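The Long Wait for the Zirar Van

In Zokville, the small electric van from Jarance is already a topic at every loading dock, although very few drivers have sat in one. The company promised the Zirar for last spring. Now it says July, and the dealers do not sound very sure.
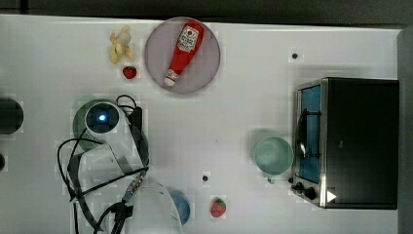
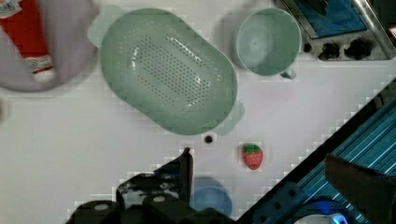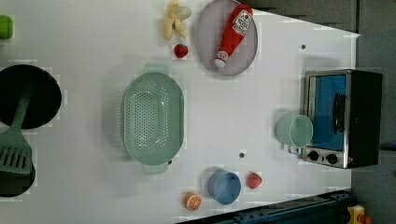
Nektarios Karras manages deliveries for the bakery chain Konstantinidis, and he put his name on the list for 19 vans. "I am patient, but my diesels are not," he told me on a Tuesday, at five in the morning, while two of them were being loaded. One has a gearbox that needs to be changed before winter.

Jarance has 3625 reservations and has built 1067 vans until now. The problem is the rear door - the supplier changed the hinge two times, and each change stopped the line for weeks. The battery, which many people were worried about, has given no trouble in testing.

Karras drove a test van for one afternoon. He liked the low floor and the quiet cabin, and he did not like the mirrors, which are too small for the narrow streets behind the market. He has asked for bigger ones. Jarance answered that it will look at the matter after the first deliveries.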